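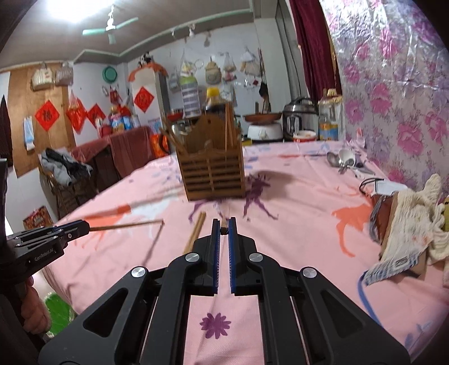

Recording at home: frequently asked questions

For people taking part in Lurkidero, the household tasks project run by Cudow. Last updated 25 June 2023.

What am I being asked to do?
You do small household jobs with a gripper in each hand instead of your fingers. The grippers record what they see and how they move, and the recordings are used to teach a robot arm the same jobs. One go at a job, from start to finish, is called a demonstration.

Do I need to know anything about robots?
No. Most people who record for us had never handled a gripper before their first session. If you can pick up a pen with barbecue tongs you will manage.

Why not just film my hands?
We tried that in the first round. A hand has a lot of joints and the robot's gripper only has two fingers, so much of what a hand does can't be copied over. With the hand-held gripper you are already working within the robot's limits. If you can't do it with the gripper, the robot probably can't either.

What about remote control?
Some tasks are recorded at our Irnska workshop by people driving the arm itself with a pair of small lever arms. It is slower, and you have to come to us. We use it for jobs near heat or water and for anything where the weight of the arm matters. Everything on the home list is done with the hand-held pair.

What is on the home list?
The list changes every few weeks and is in the app under Tasks. At the moment it is mainly table work:
Chopsticks from the table into the holder
Chopsticks from the holder on to the table
Spoons into a jar or mug
Folding a face cloth in half, then in half again
Lids on and off plastic tubs
Pegs off a line and into a bag
You don't have to do all of them. Pick the ones you have the things for.

How long is a session?
As long as you like, up to two hours in a day. Your forearms will tell you. A short session with tidy demonstrations is more use to us than a long one where the last part is rushed.

How many demonstrations do you want from each person?
The target for this round is 224 per person across all tasks. You can stop before that and still be paid for what you have done.

How do I set up the table?
Clear enough space in the middle to work in. Put the holder, jar or tub where you can reach it without leaning, and scatter the loose items in front of it. Leave everything else in the room as you normally have it. We want ordinary homes, with the kettle out and coats on the chair. Put away anything with your full name or address on it.

Can I use a tablecloth?
Yes, patterned or plain. Smooth out any big ridge in the area you are working in, as a gripper finger can catch in it and drag the whole cloth along. If it slides about, clip it to the table edge.

What counts as the start and the end?
Start with both grippers open and held still over the table for a moment. End the same way. For the chopstick task, the demonstration ends when every loose chopstick is in the holder and both grippers have let go.

How fast should I go?
Slower than you would with your hands, but without stopping to think in the middle. If you need to work out how to do it, have a few practice goes with the recording off. Panya Noiphan, who trains new people, suggests doing the whole thing three times before you press record.

Chopsticks are hard to pick up. Is there a trick?
They lie flat, so the fingers have very little to get hold of. What works for most people:
Take one at a time, even if two are lying together.
Bring the gripper in low, with one finger on each side of the stick.
Squeeze until it is held, then lift straight up before you turn your wrist.
Grip near one end if you are going to stand it in a holder. If you grip the middle, the far end swings.
If the stick is lying at a bad angle, move your arm and shoulder round to it. Don't push the stick about with the tip of the gripper to straighten it, unless the task card says you may.

Can I pass an item from one gripper to the other?
You can, and for long thin things it is often the easiest way to turn them round. Close the second gripper fully before you open the first. Keep the handover well above the table and in front of you, so that both grippers can see it. 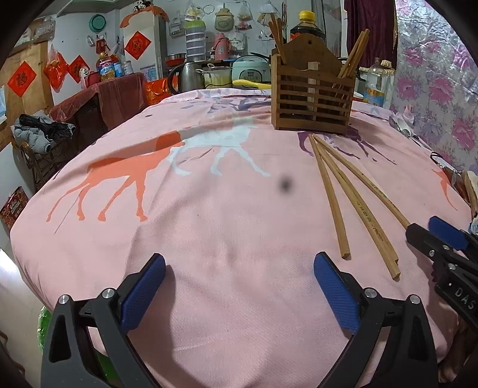 What if I drop something?
Carry on if it lands on the table. Pick it up with the gripper and finish the job. We keep demonstrations like that, because the robot will drop things too and needs to have seen what comes next. If it lands on the floor, stop the recording, mark it as failed in the app and start again. Never put it back on the table by hand while recording.

Should I put everything back in the same place each time?
No, move it all a little between demonstrations. Shift the holder a hand's width, turn it slightly, lay the loose items out at different angles. When every demonstration starts from the same layout the robot learns the layout and gets lost as soon as anything is moved. Lorna Dow went through the first round and found one person's set of 194 with the holder on the same spot throughout. We could use very little of it.

Does the light matter?
Ordinary room light is fine, day or evening. Try to record some of each. Avoid a lamp shining straight across the table at eye level, and don't switch lights on or off part way through.

Can there be other people in the room?
Only if they have signed the household form. Children under sixteen must not be in the room while you record. Your own hands will be in view now and then and that is fine. Pets should be shut out, mainly because cats go for the gripper.

Will my home be recognisable?
The recordings show the table and whatever is behind it. We blur faces, screens and family photographs before anyone outside the checking team sees the files. Packets, calendars and wall decorations are left as they are unless you ask. If there is something you would like blurred, send us a message with the session number.

Who checks the recordings?
Every session is looked at by a person, usually Thaddeus Tran or Pichit Boonyarit. They check that the start and end are clear, that the task was finished, and that the two grippers' recordings line up in time. You will get a note in the app within five working days.

Why was my session rejected?
The common reasons are:
The grippers were started at different times and couldn't be matched up.
A hand was used to steady the item.
The lens was smeared. Wipe it before every session with the cloth in the case.
The holder fell over and was set upright by hand.
The work was done right at the edge of the table, out of view of one gripper.
A rejected session can be redone. It doesn't count against you.

One finger has started to stick. What should I do?
Check for crumbs or thread round the pins first. Open and close it a few times with the power off. Don't oil it. If it still sticks, send it back and we will swap it. The same goes for a pad that is peeling.

Can I wash the pads?
Wipe them with a damp cloth and let them dry. Washing-up liquid leaves them slippery for a day or so.

How much space do the files take up?
The card in each gripper holds 516 minutes. Upload when you have finished for the day and leave the grippers on charge while it runs. Don't take the card out.

Does the robot learn from my recordings alone?
Everyone's recordings for a task are put together before training. After that the arm tries the task in a kitchen none of you have recorded in. The last trial was at Duangkaew, in a flat above the shop, and the arm did well with spoons and badly with tub lids, so there are more lids on the list this time.

Can I see the results?
There is an open afternoon in November at the Irnska workshop, with the arm running. Everyone who has recorded at least one session gets an invitation by email.

I am left-handed. Does it matter?
It doesn't. Use whichever hand you like for picking up, and swap if one gets tired. The two grippers are marked left and right, so keep each in its own hand.

How do I stop taking part?
Tell Eirlys Pumphrey through the Contact page and she will send a prepaid label for the case. You can also ask for your recordings to be deleted. We can do this up to the point where a training round begins, and the dates of the rounds are listed in the app.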